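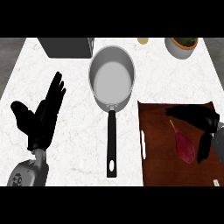 Grey saucepan on a marble-patterned countertop.

Support > Staging > Vorarmont choral risers > Setting up at the venue

Overview Parts list Set-up Storage Spares Contact

Section 2: Setting up at the venue

These instructions cover the three-step Vorarmont riser with the folding frame. If your choir has the older bolted frame, use the yellow booklet supplied with it. The older parts look similar but the leg pins are a different diameter and must not be swapped.

Allow plenty of time before the singers arrive. Two people can set up a full curve, but both need to be able to lift and to kneel on the floor. Wear closed shoes.

Before you start

Check the floor. The risers can stand on timber, concrete, tile or low-pile carpet. They must not be used on grass, gravel or a sloping church aisle. Old parish halls often have a slight fall towards the doors, so put a level on the floor where the back row will stand.

Measure the space as well. Each unit is 191 cm wide along the back edge once it is open. Leave a gap of at least 300 mm between the back rail and any wall, organ case or curtain, so the rail can be fitted from behind.

CAUTION: The top step is limited to 200 kg. This includes chairs, folders and anything hung on the rail. Do not let singers crowd onto one unit for a photo.

Opening a unit

1. Wheel the folded unit to its position on the Rana trolley. Push from behind, and keep the wide side facing the wall.

2. Put both trolley brakes on. The pedal clicks when it is fully down.

3. Release the strap. Hold the unit upright with your other hand while you do this.

4. With one person at each end, lower the front frame to the floor. Keep your fingers on the marked grips and away from the hinge.

5. Lift the back frame until the side braces are straight. Push each brace lock in until the red band is hidden.

6. Roll the trolley out from underneath and move it well out of the way.

7. Press down firmly on each step with your hands. If a step rocks, turn the foot at that corner until it meets the floor. Don't pack the feet with cardboard or hymn books.

NOTE: A brace lock that will not go in usually means the back frame is not quite upright. Lift it a little further and try again. Do not use a hammer.

Joining units into a curve

8. Start with the centre unit, directly in front of where the conductor will stand. Work outwards on both sides.

9. Bring the next unit up until the side plates touch along their full length. The plates are cut at an angle, so the curve forms on its own.

10. Close the clamp at the bottom step first, then the top. The middle clamp goes on last.

11. Stand back at the conductor's position and look along the front edge. Small steps in the line can be fixed by loosening the bottom clamp, nudging the unit and closing it again.

If your accompanist needs to see the conductor past the end of the basses, leave the last unit off that side and put those singers on the floor. This looks better than a curve pushed around the piano.

Fitting the back rail

12. Slot the rail posts into the sockets behind the top step and turn each one a quarter turn clockwise.

13. Lay the rail across the posts and fit the pins from the outside.

14. Pull the rail towards you and then push it away. There should be a little movement but no knocking sound.

WARNING: The back rail must be fitted whenever anyone is on the top step. This applies at rehearsals too, even for a short warm-up.

Before the choir goes on

Walk the full length of every step yourself. Check that the white edge tape is clean and can be seen with the house lights down. Tape any microphone leads to the floor in front of the bottom step, and do not run them between the units.

Bring the back row on first and take it off last. Singers who use a stick, or who would prefer to sit, should be placed on the floor in front or on a chair at the end of the row. No chairs on the middle step – it is too narrow for the back legs.

Packing away

Reverse the steps above, starting with the rail. Wipe the steps with a damp cloth before folding, and let them dry. If the hall is locked at a fixed time, tell your helpers before the concert. A Friday booking with a late supper afterwards can leave very little time.

Keep the rail pins in the Stileo pouch on the side of the trolley. Replacement pins, feet and edge tape can be ordered from Wenditz using the codes in the Spares section.

Guide prepared by Santosh Thakur, Wenditz staging support. Last checked in December.

Share 2 comments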